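Prendby Recipe Cards

Version 2. Plain text transcriptions of 2,151 handwritten recipe cards from home kitchens in Prendby and Te Moana. Each row has a card ID, title, ingredients, method and any notes from the margins.

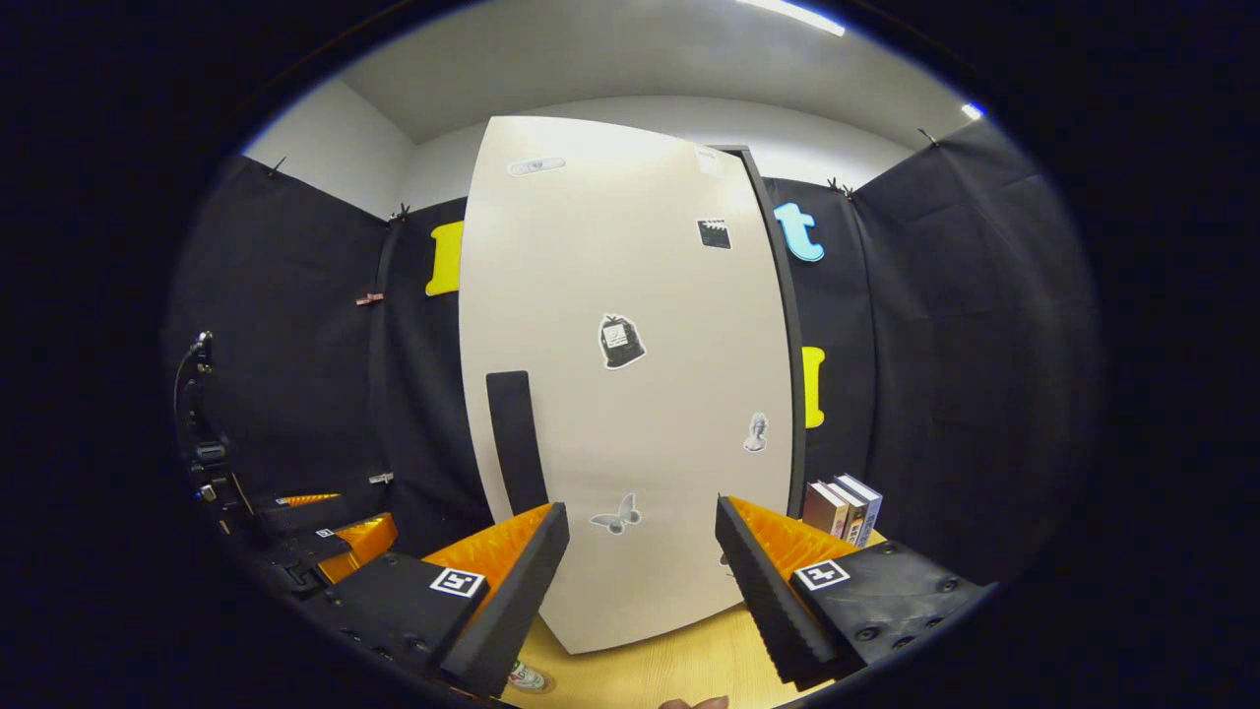

Spelling is left as written. Cups and spoons are not converted. In 532 rows the oven setting is missing or given only as "hot" or "slow", and the field is blank there.

Known gaps: few meat dishes, many duplicate scones. Farkis cards will be added in February.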